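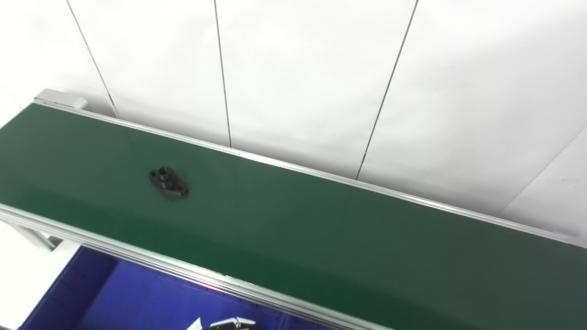
A black flange on the green belt, blue bin below, gripper tips just coming in at the bottom.

Naltberg Trilter adaptive gripper

Used with the Kondar wrist camera
Reviewed for the equipment pages by Aldo Fontana
Status: stocked, with reservations

We list the Trilter because customers keep asking for it. They ask for it because the Naltberg brochure says one set of fingers will pick anything off a moving belt with no changeover. I don't believe that of any gripper and I don't believe it of this one, but it did better than I expected on some parts and it costs less than the hand it is meant to replace. So it gets a page.

What it is

An electric gripper with rounded fingers, sold as a kit with the mounting plate, a cable and the Kondar camera bracket. The camera is extra. The controller is extra too, unless you already own a Greco, in which case you need a licence, and you should ask what it costs before you order the hand. Naltberg's price list puts it on a separate page.

What we tried it on

Flanges, mainly. A small flange with a long base plate and a raised boss is a fair test, I think, as it gives you two sensible ways to pick it up. You can close on the boss, which is easy to find from above by the hole in the middle, or you can close across the narrow part of the base. The first is quicker. The second is steadier if you mean to set the part down at a particular angle.

The sales demonstration only ever shows the first. We ran both, with the part fed on a belt in whatever position it happened to land, and dropped into a bin.

Picking on the boss: 1000 attempts, 4 dropped. That's good, and I have no complaint.

Picking across the base: 1000 attempts, 107 dropped or missed. Most of the misses came when the flange lay with its long axis at a slant to the belt. The fingers touched down on one side first and pushed the part round before they closed. Naltberg's reply was that we should slow the approach. We did, and it helped a bit, but then you are no longer getting the cycle time on the front of the brochure.

The camera

The Kondar is a decent camera sold with hopeful claims. Black parts on a dark green belt are hard work for it. It found the flange reliably at the brighter end of the belt and was less sure of itself at the darker end, where it sometimes took the part's shadow as part of the outline and gave a centre that was off to one side. Shiny rails on the conveyor upset it as well. You can mask them out in the Greco software – allow an afternoon, and save the mask under a new name, as an update wiped ours.

If your parts are pale, or your belt is, you may never see any of this.

Compared with the older Naltberg hand

The older hand has flat fingers and a harder grip. It is slower to open and it marks soft metal. On the base pick it beat the Trilter comfortably, because flat fingers don't roll a part as they meet it. If you already have one and it works, I can't see a case for changing.

What the Trilter does have is a lighter body, which matters on a small arm, and fingers you can swap with 3 screws and no dismantling. The screws are tiny. Order spares.

What you get

Trilter gripper
Mounting plate
Cable
Kondar bracket (camera not included)
One pair of rounded fingers

What you'll probably need as well

Kondar camera
Greco controller, or a licence for the one you have
Flat fingers, sold separately and in my view the first thing to buy
Spare finger screws

Who should buy it

People picking up parts with an obvious round feature on top, on a light arm, with decent lighting. For those jobs I would use it myself.

If you need the part held by its edges and placed the right way round, ask us for a loan unit first and run your own parts on your own belt. Please don't go by the brochure video, where every flange arrives facing the same way.

Loans and returns

Loan units go out for a fortnight and you pay carriage both ways. Send the fingers back with the hand, including any you have worn down, as we like to see them. Opened licences can't be returned. That is Naltberg's rule and we have argued with them over it since June.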